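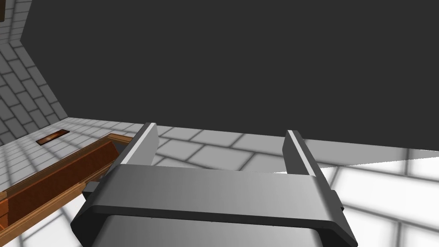 Tea drinking and water use in Storedville halls
Project report, draft 2
Zeyu Lü

1. Why this topic
We all fill the kettle too much. Everyone says so, no one has measured it in our halls. Wanted to know how much water gets boiled and then just left, and if a simple mark on the kettle changes anything. Small project, one term, no budget apart from the kettles.

2. Method
16 shared kitchens took part. Each got the same plain kettle, a jug and a tally sheet stuck to the cupboard door. People wrote down how much they filled and how much was left after pouring. First half of the term no mark. Then a strip of tape at the two mug level, second half.
Sheets collected in December. 1131 usable entries. Threw out any line with no fill level or where the leftover was more than the fill (this happened more than you would think). Two kitchens lost their sheets for a while, found behind a fridge, still counted.

3. What we found
Before the tape most people filled to 1000 ml whatever they were making. One mug, three mugs, same amount. Highest single entry was 1795 ml, which is over the max line, for one cup of soup.
After the tape the fills came down in most kitchens. Not all. Plurness block hardly moved, they boil for pasta so the tape means nothing to them. Should of asked about cooking on the sheet, did not.
Mornings worst. People fill it, go for a shower, come back and boil it again. The sheet had no box for reboiling so this is only from notes in the margin.
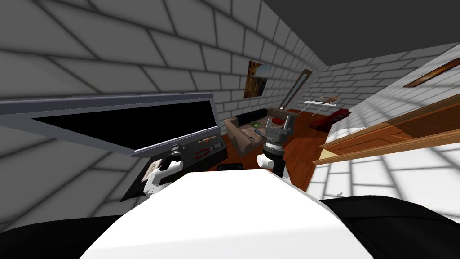
Xiong thought the tape result was too kind, and said that people who know they are being counted will pour less anyway, tape or no tape. Fair point. We had no kitchen with sheets and no tape in the second half, so can't rule it out. Would need one next time.

4. Problems
Self reported, so some numbers are guesses. Lots of round figures. Limescale covered the level window in the older kitchens by the end, hard to read. Also exam weeks fell in the second half and people drink differntly then.

5. Next
Keep half the kitchens untaped all the way through. Add boxes for cooking and reboiling. Descale halfway. Jokasura hall has asked to join, more kitchens there and a proper noticeboard for the sheets.

Raw tallies in appendix A, blank sheet in appendix B.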